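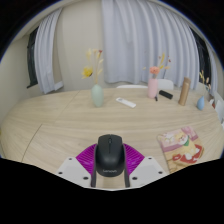
The Lenovo mouse over the big table, green vase behind.

August, a little after the morning coffee. I have finally sat down to write up the small things that live on the oval table, which I promised Ingvar Vídalín I would do before the Killthorpe list gets printed again. He is quite right that the old list is hopeless – it still has the Karunaratne desk lamp on it, and that went back to Wenley ages ago.

So, the mouse first. Plain black, scroll wheel, two buttons, name on the shell. I have put it down as item 58 and left the weight blank until I can find the good kitchen scale (the other one only goes up to 100 grams and sulks well before that). If anybody has borrowed the good one, please just leave it on my chair, I won't ask!

The cloth with the cartoon on it goes down as "cloth, printed, square" and I would like us all to stick to that name. We have had it under 3 different ones and I spent far too long looking for a napkin.
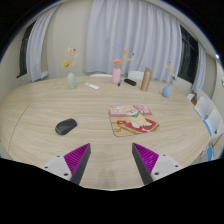
Both vases stay toward the back, please, the green one to the left of the pink one. I am fond of them there, and the dried stems shed if they get moved much. The white remote and the black marker I have listed under "small, loose", and the flat black case gets its own line. Ingvar wants to call it a box. I said case, and we left it at that.

Still to do: ask Lernska about felt pads, wipe along the table seams, find that scale.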